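Sevia Garment Handling Demonstrations, release 2

Summary
Sevia contains 400 demonstrations of handling clothing on a bed, performed by people using hand-held grippers. It is maintained by the Henao group at Mindivano for training robot policies by imitation.

Views
Head and gripper cameras are provided.

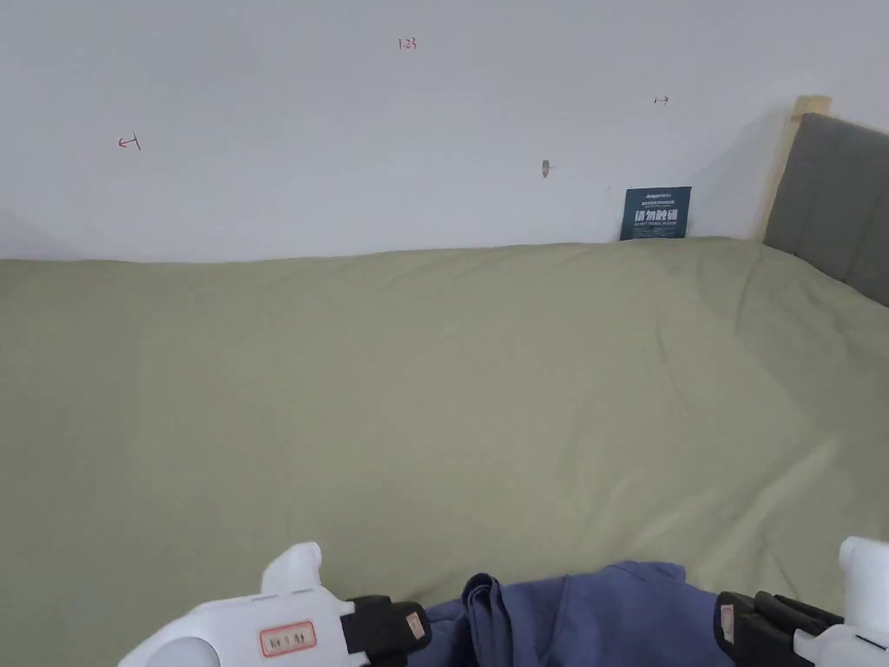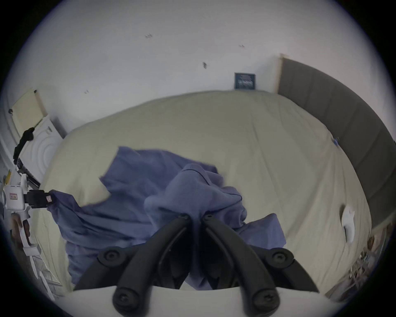
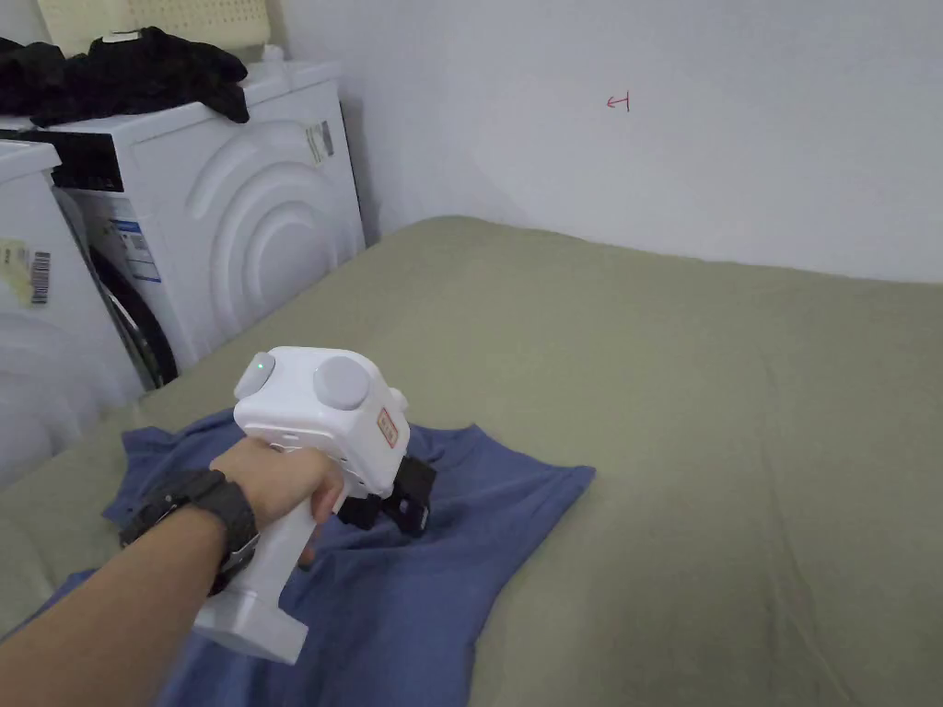 Figure 1. Blue garment on a bed, with hand-held grippers: head view (first and third), gripper view (second).

Format
Video is stored at 30 frames per second. Labels use Canadian spelling (colour, grey).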